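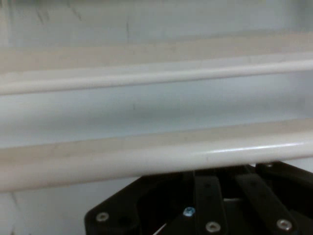 ## Bramau : des courbes de lumière d'étoiles variables

Bramau rassemble les mesures de 72 étoiles variables, suivies nuit après nuit par le petit télescope Trekach. Il y a là des céphéides, des binaires à éclipses et quelques mires au rouge somptueux — un vrai bonheur à tracer !

Le jeu contient plus de 2 000 points, répartis en 8 fichiers CSV, un par constellation.
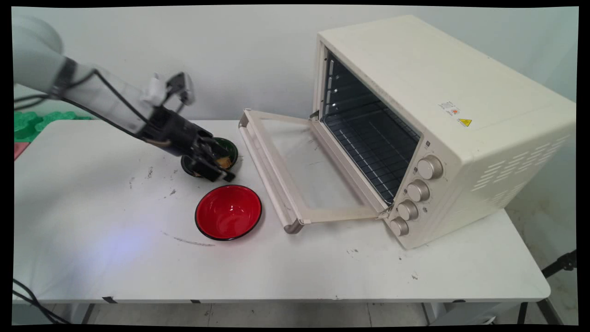 *Lecture : 2 min*

### Colonnes

- `jd` : date julienne, corrigée du mouvement de la Terre
- `mag` : magnitude en bande V
- `err` : incertitude
- `nuit` : numéro de la nuit d'observation

### Pour commencer

```
python tracer.py --etoile 20
```

La courbe se replie toute seule sur la période trouvée. Essayez ensuite une binaire à éclipses, le creux secondaire est superbe !

### À savoir

Les nuits de mars ont souffert de la Lune, et leurs erreurs sont plus grandes. Les étoiles plus faibles que la magnitude 14 ne sont pas encore étalonnées — ça viendra avec la prochaine version.

Contact : Bhavana Bhat. Dernière mise à jour : 26 juillet 2026.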